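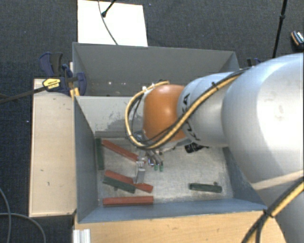
The arm over the bin, with the red and green blocks in it.

I haven't written about the picking project in a while, mostly because for a few weeks there was nothing to write except that I was moving cables. The cables are done now, or done enough, so this is where things stand as of 19 July 2020.

For anyone new: I share a workshop with Kwabena Atinga, and we split the cost of a used industrial arm last year. We named it Arthur. The goal is to have it take blocks out of a metal bin and set them down sorted by color. There is no use for this. We picked it because it's a small enough problem to finish and a big enough one to learn from.

The bin

We started with a plastic tub. It slid every time the gripper touched the side, and the walls flexed, so a position that was good in the morning was off by lunch. The metal bin was in the scrap pile at Larnier, a sheet metal shop down the road, and they let us have it for the price of carrying it out. It's scratched up and the floor is worn, but it's stiff and the sides slope inward, which gives the blocks a chance to slide back toward the middle.

It's held in place with bar clamps. I keep meaning to drill the tabletop and bolt the bin down properly. Kwabena thinks we should leave it clamped until we're sure of the location, and we have already moved it twice, so he was right about that.

The long pale board on the left is just a piece of wood we had. The clamp on that side reaches across above it.

The cables

Most of July went into these. The yellow and black bundle runs down the outside of the arm, and the hard part was the wrist. My first try had the bundle tied close to the joint all the way down. It looked neat and it pulled tight as soon as the wrist turned past a certain angle. I heard the connector creak and hit the stop button.

The second try had too much slack, and the loop caught on the rim of the bin. I was running slow, so no harm done, but it did drag a tie loose.

What we have now is one wide loop around the left side of the wrist that comes back to the top of the joint, with a tie up on the link above it. I went through every pose in the program by hand with the pendant before letting it run. That took 4 evenings. If you are doing the same thing, put your ties on loosely first and don't trim them until you have been through the full range. I went through a whole bag by trimming early.

The gripper

The gripper came from a surplus dealer called Gavis, and it arrived with no paperwork. We worked out the wiring with a meter and some patience. It closes fine. The finger is narrow enough to get down beside a block that's lying against another one, which the old gripper couldn't do at all.

Where it still has trouble is with a block pushed up tight against a wall. There's no room for a finger on that side. Right now the program just skips those and goes for an easier one, and whatever is left at the end gets left. Kwabena wants to add a nudge move, where the arm pushes the block away from the wall first and then picks it. I want that too, but I'd like to see the plain version run clean before we add to it.

The software

I rewrote the motion part and put the whole thing under one name, Lindus, so that we'd stop having folders called "new" and "new2". It's nearly 1000 lines, and a fair amount of that is logging. Each attempt gets a line with the target position, the color it thought it saw, and whether the gripper closed on anything.

On the last logged run we did 60 attempts. It missed 18. I went through the misses and most of them were blocks lying partly under other blocks, where it picked a grip point too close to the overlap. A few were green blocks it didn't find. The green is dark, and against the shadow at the bottom of a wall the color check gives up. Red has been no trouble.

Next

I'm going to try a second light, lower down and off to one side, and see if that helps with the green. I have an old shop lamp that should do. After that I'll change how it chooses the grip point so it stays away from overlaps. Kwabena is drawing up the nudge move in the meantime.

I also need to label both ends of every cable while I still remember what they are.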